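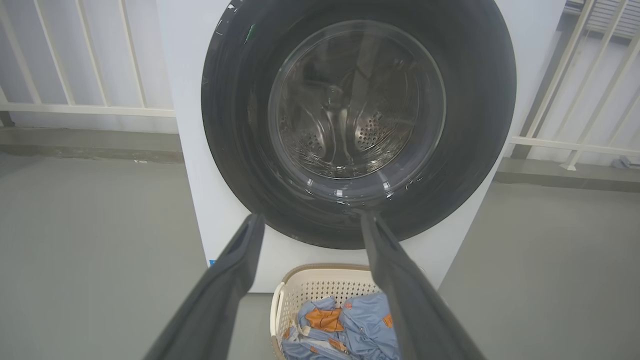 ¿Pinza de dedos largos o pinza corta con ventosa para cargar y descargar lavadora?

Publicado por lavanda_y_servos el October 12, 2025

¡Hola a todos! Llevo unas semanas con un brazo pequeño y estoy enganchadísima. La tarea que me he propuesto es la ropa: cogerla del cesto, meterla en el tambor de una lavadora de carga frontal y volver a sacarla. Tengo la cámara en la muñeca, mirando entre los dos dedos, y ahora mismo uso los Fuvlow largos, los planos de punta redondeada.

Lo bueno: con los dedos abiertos veo entre las puntas la parte baja de la puerta y también el cesto, así que no necesito una segunda cámara para orientarme. Lo malo: los dedos ocupan un buen trozo de la imagen y salen desenfocados, y cuando la tela es fina (una funda azul con dibujos naranjas me trae loca) me tapan justo el pliegue que quiero coger.

Estoy dudando entre seguir con estos o pasarme a la Hamuseck corta, que lleva ventosa en el centro. ¿Alguien ha probado las dos con tela? También me interesa saber qué hacéis con los reflejos del cristal de la puerta, que con luz de día son bastante puñeteros.

Gracias de antemano, ¡este foro es una mina!

tornillo_flojo

Yo he tenido las dos y para ropa me quedo con los dedos largos sin pensarlo. La ventosa va de maravilla con cajas y con bolsas de plástico, pero con algodón pierde aire por todas partes. Hice 200 agarres con cada una, con las mismas toallas, y la Hamuseck falló en 51 solo por eso. Los Fuvlow fallaban menos, casi siempre por coger dos prendas a la vez.

Otra cosa es entrar en el tambor. Con la pinza corta tienes que meter la muñeca entera por la boca de la lavadora, y con ella la cámara y el cable. Con los largos te quedas más fuera y ves mejor las paletas del tambor, donde a mí se me enganchaba todo.

Para lo de los pliegues, sube la cámara un par de centímetros e inclínala hacia las puntas. Pierdes algo de vista del cesto pero ganas muchísimo en el agarre. Y pega una tira de silicona fina en la cara interior de los dedos, ¡es otro mundo!

Los reflejos: fija la exposición a mano. Yo la dejo en 3000 microsegundos con la puerta cerrada y la subo cuando está abierta. Si la dejas en automático, cada vez que el cristal brilla se te oscurece todo lo demás.

Mapache77

la ventosa para tela no, olvídate. yo uso una kavbridge de tres dedos y genial

rueda.dentada

De acuerdo con lo de la ventosa, aunque matizo una parte: lo de inclinar la cámara depende del soporte. El de serie de Fuvlow no deja mucho margen y acabé imprimiendo uno. Si no tienes impresora, el de Idahosa encaja con los mismos tornillos y trae varias posiciones.

Para el cristal probé un filtro polarizador y me ayudó bastante, sobre todo si la lavadora está en un sitio abierto donde la luz cambia a lo largo del día. Eso sí, te come luz, así que por la tarde lo quito.

Mira también la fuerza de cierre. El controlador la trae de fábrica en 2000 (la escala es la suya, no son newtons) y para una funda fina es demasiado: arrastra la tela en vez de pellizcarla. Ve bajando poco a poco hasta que se te escape y sube un punto desde ahí.

Yo empezaría por la descarga - el cesto perdona mucho más que la puerta - y dejaría la carga para cuando el agarre ya sea estable. ¡Cuéntanos cómo te va con la funda azul!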